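Search this book
Enter keyword
Go

Chapter 10
Taking Things Apart: A Morning at the Putum Open Day

Most books about automation start with a car factory, and I was going to do that too. I had a nice opening all typed up with welding sparks in it. Then I went to the open day at the Putum workshop on 3/21/24 and threw the whole thing out, so you're getting computers on their sides instead.

Putum is a small place. You come in past the bike racks, sign a sheet, get a sticker, and then you're more or less standing in the shop (I had expected a lobby!). The project they were showing is called Kekex, and the idea is simple to say: old desktop computers go in one end, and sorted parts come out the other. We'll spend this whole chapter on why it is so much harder to do than to say.

I planned to stay for the first demonstration and ended up staying for three.

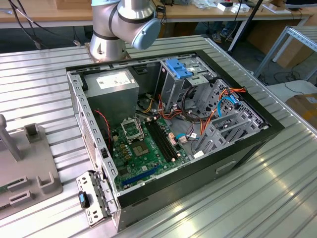 Figure 10.1 An open desktop case on the work table at Putum. The CPU socket is empty and its bracket is open.

Look at the cables for a minute before you read on. When I ask students what makes a computer hard for a robot to take apart, they nearly always say "the screws." Screws are annoying, sure, but a screw stays where it was put. A cable goes wherever it likes. It droops over the drive cage, it loops under another cable, and if you tug on it the whole bundle moves and now your nice plan is out of date. Engineers call things like this deformable objects, and you'll meet the term again in Section 10.3.

The second problem is variety. A car plant builds the same door over and over. A recycling line gets whatever people drag out of their closets, and the guide told us Kekex had a list of 59 case models so far, with new ones still turning up. Latches are on the left, or the right, or under a flap. I've opened plenty of these cases at my own kitchen table and I still get it wrong (and bleed a little, usually).

So how do you hold the thing steady, and how do you reach all the way into a corner of it? With one arm you have to be clever about the table and the fixtures.

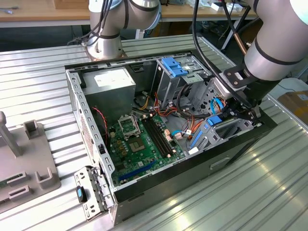 With two arms you get more choices, and you also get a new headache, as each arm is now something the other one could bump into. The software that plans around this at Putum is called Vedeo. It checks a path for both arms before either of them moves, and a visitor next to me asked whether that made it slow. The guide said yes, and that they were hoping to have it quicker by August. I liked that answer a lot.

Somebody also asked about numbers. The shop hopes to handle roughly 3,000 machines in its first full year, which sounded like plenty to me until I thought about the storage room at my old school.

Before you start Section 10.1, find something at home with a lid and a cable in it. An old radio is great. Unplug it, get permission if it isn't yours, and write down every move your two hands make while you get the lid off. Pay attention to the hand that seems to be doing nothing. Keep your list handy, as we'll turn it into a robot task plan on the next few pages.

Related chapters
Chapter 9: Grippers, Cups and Magnets
Chapter 11: The Samir Packing Line
Project sheet 31: Plan a Two-Handed Task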